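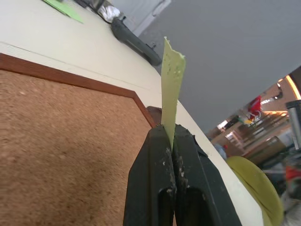

软木板与纸条:Perport 工作间图集

本页收录 Perport 工作间软木板及其纸条标签的记录,条目按工序排列,先板面与木框,后纸条,最后是台面和收存。图注由 Pieter Molefe 撰写,更新于 2021-11-04。点击缩略图查看大图。尺寸单位为毫米,另有注明的除外。

一、板面

01 软木面层,整板
颗粒细,压制密度中等。板面颜色偏暖棕,同批各板之间有轻微色差,不作退换依据。

02 软木面层,局部
颗粒边界清楚,粘结料分布均匀。用指甲轻压后约一分钟回弹,压痕仍可见的按旧板处理。

03 针孔密集区
旧板中部偏上的位置针孔最密。孔径不超过大头针直径时不修补,只在换季时把板旋转 180 度继续使用。

04 掉粒
多出现在反复钉取的位置。掉粒深度未及背板的,用同色软木屑加白乳胶填平,静置一夜后用细砂纸打磨。填补处颜色略深于原板。

05 背板
中密度纤维板,厚 3。受潮后四角先翘。翘曲超过 2 的整板报废,木框拆下留用。

二、木框

06 边框,红棕色
实木条,表面擦色后上一遍哑光清漆。Jiltirari 那批与 Ositz 那批的色号不同,并排挂放时差别明显,登记时须写批次。

07 转角
45 度斜接,背面打 V 形钉,内侧补胶。检查时一手按住长边,一手推短边,接缝处不应有位移。

08 转角开缝
缝宽小于 0.5 的灌胶夹紧,大于 0.5 的拆开重接。不用木粉填缝。

09 框与软木的交接
面层边缘压入框槽 4。切割时留的毛边应全部藏在槽内,露出的部分用刀贴框修齐,刀片与框成小角度,避免划漆。

10 夹具
四角各一只直角夹,长边中部加一只 F 夹。夹紧后量两条对角线,差值不大于 1。胶干前不移动。

三、纸条

11 纸张
80 克彩色复印纸,浅绿、浅黄两色。浅绿用于待处理,浅黄用于已登记。两种颜色在暖光下容易混淆,分拣在日光灯下进行。

12 裁切
标准宽 10,长 122。用滚刀裁纸机,每次不超过五张。裁下的条先压在平板下,防止沿纸纹方向卷曲。

13 手撕条
临时标签可以手撕。撕口纤维外露,边缘不齐,末端易卷,放置几天后卷得更明显。手撕条不进档案盒,只在板上短期使用。

14 顺纹与横纹
左为顺纹撕开,边线较直;右为横纹撕开,边线走斜,撕口起毛。裁条一律取顺纹。

15 褪色
浅绿纸在朝南窗边挂到八月底,颜色退成淡黄绿,背面仍接近原色。褪色条按原色归类,翻到背面核对。

16 斑点
再生纸浆中的深色微粒,属纸张本身的特征。与霉斑的区别:微粒边界清楚,用橡皮擦不掉,周围无晕。

17 扭曲
窄条受潮再干后沿长度方向扭转。隔白纸压平,压板加重物,过夜。书写面朝下。

四、粘贴与残留

18 胶点
白乳胶,点在纸条下端,直径 3 左右的一个点即可。涂满整条会使纸面起皱,揭下时连带软木颗粒。

19 揭条
从有胶的一端起,贴着板面慢拉,角度尽量小。提得过陡时纸层剥离,板上留一层白色纤维。

20 残胶
干透的白乳胶呈半透明薄片,夹纸纤维时发白。硬质表面上的用塑料刮片清除,软木上的不刮,等其变脆后用胶带粘起。

21 工具清洁
镊子、刮片和压辊每次用完即擦。夹持面上留有胶屑时,下一张纸会被粘住或蹭花。温水浸五分钟,牙刷刷净,擦干后入盒。

22 胶水对比
Lương 提供的两种样品,一种干后偏软,一种偏脆。偏脆的一种易清理,已列为常用。两种都不用于木框转角。

五、台面

23 工作台
米白色哑光台面,光滑,不反光,便于辨认落在上面的软木屑。旧胶渍用湿布敷软后擦去,不用钢丝球。

24 放板
修边时板平放,斜对操作者,长边靠左手。板下不垫报纸,油墨会转印到背板和台面。

25 落屑
先用软毛刷向一个方向扫,再用微湿的布擦。吸尘器只用于地面,吸嘴会把未干的填补料带起。

26 配件托盘
V 形钉、图钉、挂钩分格存放。弯针单独放入带盖小罐,满后统一处理。

六、收存

27 立放架
板竖直插入,面层朝同一方向,板与板之间隔一层牛皮纸。架子离外墙 50 以上。

28 登记卡
每板一张,写批次、木框色号、面层更换日期和修补位置。本次登记到第 41 号,空号不补。

29 档案盒
裁切条按颜色分装,盒内放一片硬卡纸撑平。盒脊写起止编号,用铅笔。

30 废料
碎软木过筛,粗粒留作填补料,细粉丢弃。带胶的纸条不进废纸回收袋。

附注

图集中的色彩未经校准,核对木框颜色请以色卡为准。03 与 15 两条在上一版中编号互换,已更正。旧版 12 条中的裁切长度有误,按本版执行。09 条的框槽深度只适用于 Jiltirari 批次,Ositz 批次为 5,切割面层前先量槽。

引用本页请写明条目编号和更新日期。需要原尺寸文件的,向 Pieter Molefe 索取,写清条目编号。

上一图集:挂钩与墙面固定件
下一图集:纸张压平与收卷
返回目录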